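The case against the long slow trip

Every few months somebody I know announces that they are going to travel slowly. They will take one bag, rent a room for three months, learn to order breakfast properly, and come home a calmer person. I used to nod along. I've now done it twice, once in Zuccaro and once in Hinent, and I have my doubts.

The claim is that staying put lets you see how people live. What I saw, mostly, was how I live, in a place where I didn't know which drawer the can opener was in. By the second week in Zuccaro I had a grocery store, a coffee place and a bench. By the fifth week I had the same grocery store, the same coffee place and a slightly different bench. I went to the old harbor once in the whole stay. My friend Rima Nassar came through for a weekend and went there twice, plus the hill and the market, and she still tells better stories about Zuccaro than I do.

I also don't buy the money argument. Yes, the monthly rent works out lower per night. But you are paying for all those nights, including the ones when it rains and you sit on the bed reading news from home. My room in Hinent came with a 400 dollar deposit, and getting it back took longer than the lease. Add the flight and the phone plan and the pan I bought because the one in the kitchen was ruined, and I had spent almost 3,000 dollars to be mildly bored in March. 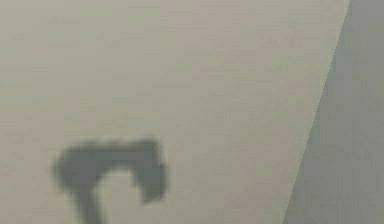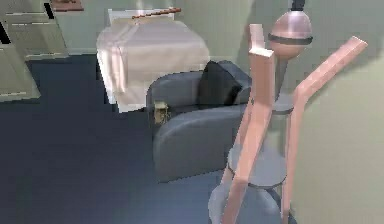
Is there any length of trip I'd still defend?
Ten days or so, with a return ticket you can't change. It's long enough to get over the flight and short enough that you still get up in the morning and go look at things.

I know the answer to this. Kwok-wai Choi, who has been on the road longer than anyone I've met, told me I was doing it wrong: I should have joined something, a choir or a language class. Maybe so. But a person who joins choirs will join one at home, and a person who doesn't is unlikely to start in a town where he can't read the notice on the door. I did sign up for a language class in Hinent. I went to two sessions and learned the word for umbrella.

What bothers me more is the tone. Slow travelers talk about the rest of us as if we were checking off a list, and some of us are, and I've never understood the harm in it. My mother had a list. She saw the falls at Drelter from the window of a tour bus and from a viewing platform with a railing, in under an hour, and she talked about them for the rest of her life. Would a quarter of a year in a rented room above the bus station have improved on that? I doubt she'd have lasted until the first laundry day.

None of this will stop me from being asked along. Sibel Işık wants company in Fliltow this winter -- the whole winter, naturally -- and has already sent me pictures of the apartment. It has a nice balcony. I've told her I'll come for a week.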